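**Wokel Wrist Kit: two-finger gripper with camera, for recording pick and place examples**

Sold by Bromgate. Updated June 5, 2026

Bolt-on kit for teams teaching an arm by demonstration. Gripper, wrist camera, cable set, recording software. You drive the arm through the task, it logs the video and finger position together, you train on the result. Fits Truline arms without an adaptor, others ask first.

Dark grey fingers, blunt tips. Both stay in view of the camera so the model always sees where the grip is. Swap the tabletop about between takes, cloths especialy. A model trained on one bare table falls over on the next one. 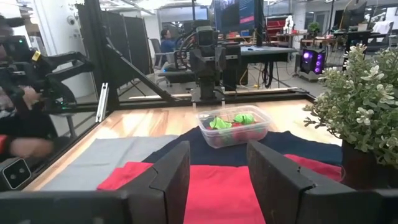
*Wrist view: clear tub on navy cloth, red cloth in front, light grey to the left.*

In the box:

- gripper with 4 spare finger pads
- wrist camera and bracket
- cables, 11 fixing screws
- Ospina recorder licence, one seat

Starter set of 277 recorded takes comes as a download, soft fruit tubs and folded cloth mostly. Use it to check your training runs before you start on your own.

Not included: arm, table frame, computer. Not for wet work. Clear plastic is hard on any camera so do extra takes if thats your job, and move the lights.

Back in stock, next batch September. Spare pads sold seperately, packs of 4.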